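Questions people ask me about the Meredith drafts project

What is this, exactly?
I'm collecting and transcribing the working drafts behind a small-press poetry sequence called Korkel. There are 140 loose sheets, and I'm putting them online a few at a time.

Are you a poet or a scholar?
Bit of both, depending on the week! I came in through textual editing, and then the drafts got me writing again (badly at first, but I'm enjoying it).

Why bother with crossed-out lines?
They're my favorite part. One stanza went through 10 versions before the printed one, and version four is a completely different poem – I'd have kept it, but nobody asked me.

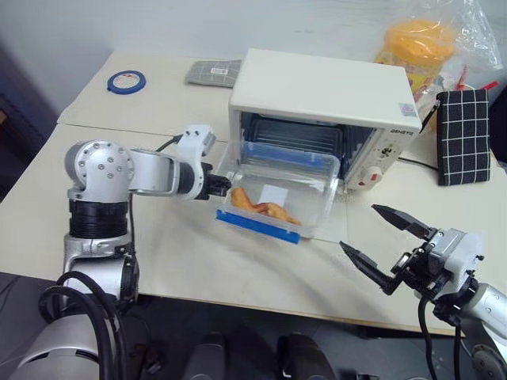
White toaster oven on a white table, door open.

Can I quote from the transcriptions?
Yes, up to 200 words, as long as you credit the Savau edition and give the sheet number. For anything longer, drop me a line first.

What does the little "S" in the margin mean?
It marks a reading I took from the Stamon typescript where the handwriting beat me.

I found a mistake. Do you want to hear about it?
Please! The transcription runs to 2,603 lines and I typed every one of them myself, so there will be slips. Send me the sheet and line number and I'll fix it in the next update.

When's the next batch?
The last one went up in October. I'm still stuck on two smudged sheets, so the next will go up when those are done.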